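Ticket: Evaluation score drops when Brilel policy is run under Rurnetti
Component: evaluation harness, wrist camera input
Status: fix merged, re-run in progress
Opened: November

Summary
The grasping policy scores 65 per cent when it is tested in the Brilel trainer and 29 per cent when the same checkpoint is tested in the Rurnetti harness. Both runs use the Kondo house scene, the same 446 start states and the same seed list. We can't report either number in the methods section until we know which one is right.

Steps to reproduce
Load the released checkpoint. Run the full list of start states in the trainer with rendering on. Run the same list in the harness with the default config. Compare the per-episode results file. 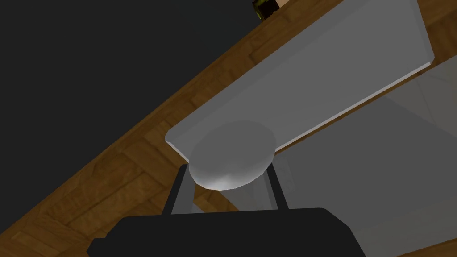 Does the drop still appear if the policy is given object poses in place of camera images?

It goes away. With poses as input the two programs agree on every start state, so the physics and the scoring rule are probably fine and the fault is somewhere in the image path.

Things ruled out so far:
Checkpoint file: checksums match.
Textures and lights: swapped the Rurnetti asset folder for the Brilel one, no change in score.
Image size and colour order: dumped the arrays just before the network, same shape and same channel order.
Action scaling: replayed recorded actions with the policy switched off, and the joint traces lie on top of each other.

That last test only covers the arms. It says nothing about where the cameras are placed at each step, and in the harness the cameras are updated by separate code.

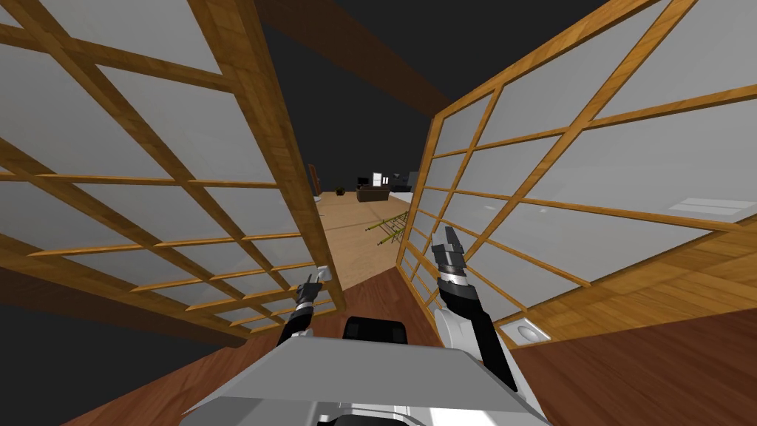 Lambrakis

I own the camera code in the harness, so I have taken this one over. The body camera is attached to a link that hardly moves during an episode, and its images match between the two programs to within rendering noise. The wrist cameras don't match. The difference is small when the arm is still and gets larger with wrist speed, which looks like a timing fault.

To check, I wrote out the wrist camera pose and the wrist link pose at every control step. In the trainer they belong to the same step. In the harness the camera pose is 2 steps behind. 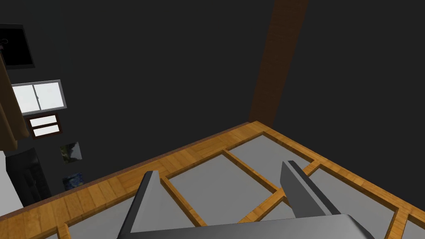

Measuring the lag from images took a bit longer than reading it from the log, but I wanted a check that didn't depend on my own logging. I rendered matching steps from both programs and shifted one against the other until they lined up. The far corner of the wooden grid is useful for this, where it meets the brown upright, and so are the edges of the window on the left. The open fingers are no help at all. They are fixed in the wrist view as long as the gripper isn't opening or closing, so they line up whatever the lag is. My first attempt matched on the whole image and gave nonsense for that reason. Masking the gripper sorted it out, and the image result then agreed with the log.

The cause is the order of calls in the step function. Camera poses were read before the physics update, and the render queue then held the image back one more step. The trainer reads poses after the update and doesn't queue. 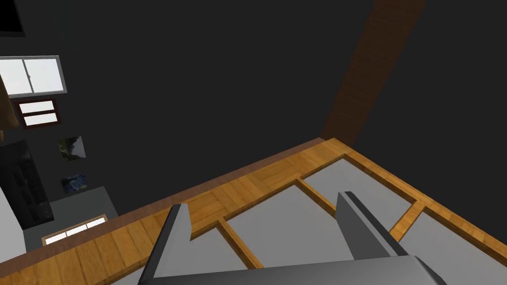
I moved the pose read to after the update and turned the queue off for evaluation. It is still on for video export, where the delay does no harm. Episodes now take longer to run, so please don't compare wall-clock times with older logs.

A short batch with the fix gives wrist images that match the trainer, moving or still. I haven't put a score here as the batch was too small to quote. The full list is running overnight and the results file will go in the usual folder.

Still to do
Add the masked image check to the test suite.
Mark older harness results that used wrist images as affected by this ticket. Runs on pose input can stay as they are.
Change the methods text to state when the camera pose is read in relation to the physics update.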